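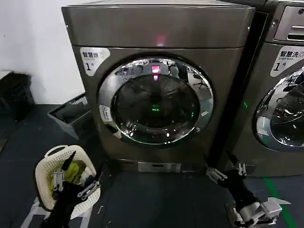 Left gripper on the basket rim side, clothes in hand, dryer door shut. Right arm over by the washer.

Last updated: February, 23:40

Ticket: left arm won't let go of laundry
Opened by: Willy Smits
Status: open, in the sense that the gripper is not

Symptom
Arm reaches into the white basket, closes on a garment, lifts, then stops dead with "grip force out of range." It will hold a shirt until the power is cut. Right arm is fine and has been very smug about it.

Setup
Two arms, home-built, Kalto motor drivers, Pirico controller board. Dryer is the one with the 智慧烘 sticker. Basket sits on the white stand.

Log

18:10. Restarted everything. Same fault. Restarted everything again, out of respect for tradition.

18:35. Swapped the left and right driver boards. Fault stayed on the left, so the Kalto drivers are cleared and I owe them an apology for last month's ticket.

19:20. Force limit was set to 80. Raised it to 200. Arm now takes a firmer hold of the shirt before refusing to release it.

19:50. Put the limit back to 80.

20:30. Ran the open/close test with no laundry. It got through nearly 500 cycles without a complaint. Added one sock. Fault on cycle 2.

21:15. Watched the raw force reading while moving the wrist by hand. It jumps whenever the wrist bends past the angle needed to get into the basket. Took off the wrist cover and found the sensor cable pinched under a clamp. I fitted that clamp. I remember being pleased with it.

22:05. Rerouted the cable outside the clamp, with slack. Reading is steady through the whole bend. Five pickups, five releases.

22:50. Sixth pickup, fault again, though it cleared by itself after a few seconds. The Lillum connector at the board end wiggles if you look at it sternly.

Next steps
- Replacement connector ordered from Van Rooij.
- Until it's in, keep left arm speed at half and stay near the power switch.
- No wool. It's my wool.
- Leave ticket open. Closing the last one early is how we got this one.

Contact: Willy Smits, workshop bench 2 | © Willy Smits | Back to top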